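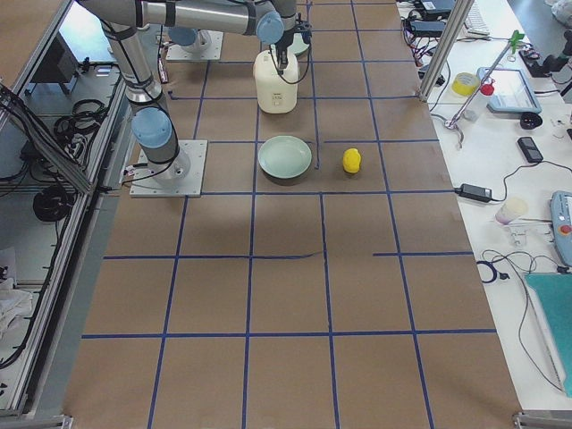
Lemon, plate and jug, with blue tape across the brown table.

Oltano Rice Washing Bowl
In stock. Ships from our Kernow warehouse.

I've sold kitchen stuff for a long time and I still get more emails about washing rice than about anything with a plug on it. How many times do you rinse? Do you have to? Why does half of it go down the drain? So when the Oltano bowl showed up in our sample box back in January, I took it home that same night and made my family eat rice for a week (they were fine with it, mostly).

It's a bowl with a row of fine slots on one side and a flat lip on the other. You swish the rice around with your hand, tip the bowl toward the slots, and the cloudy water runs off while the grains stay put. I know a strainer does something similar! But with a strainer you need a second bowl under it, and then there are two things to wash, and rice stuck in the mesh until Thursday. 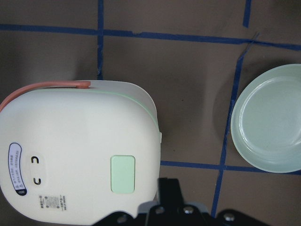 Paulette Grange
Kitchen Goods Buyer, Demissie Home Supply

The bowl holds 2,000 ml to the brim, but please don't fill it to the brim. I find 300 grams of dry rice is the sweet spot, with plenty of room to move your hand around. Go much past that and water starts sloshing over the lip and onto your socks. There's a line inside that marks a good water level, and I ignored it for days before admitting it was right.

What do I use it for besides rice? Lentils, all the time. Blueberries. Quinoa is a maybe: the bigger grains stay in fine, but some of the tiny ones sneak through, and if quinoa is your main thing I'd send you to the Lorkesov mesh basket instead. It costs more and takes up more room in the cabinet, but the weave is finer and it won't lose you any dinner.

Cleaning is easy. It goes in the dishwasher on the top rack, and the slots come out clear as long as you rinse it soon after using it. If you let starch dry in there (I have, more than once), run an old toothbrush along the slots under warm water. Skip the scouring pads, they leave scratches that hold on to turmeric forever.

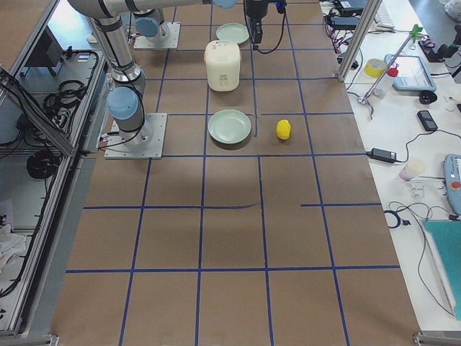

And speaking of turmeric, the white bowl will stain a little if you soak yellow split peas in it overnight. The charcoal one hides it. I went with white anyway, as I like being able to see when the water's gone clear, and on the dark one you're kind of guessing.

A few things people ask me:

Can it go in the microwave? No. It's for washing and draining only.

Does it work left-handed? Yes, the slots are centered, so you can pour from either side. My sister is left-handed and had no complaints, and she complains about ladles.

Will it fit over my sink drain? It has a wide foot and stands up on its own, so it doesn't need to sit over anything.

Do you sell a set? We do! The set of 2 comes with one of each color, and they nest. We brought in 200 sets for this order and more are on the way.

Returns are accepted on unused bowls in the original box. Page updated Wednesday, October 12, 2022.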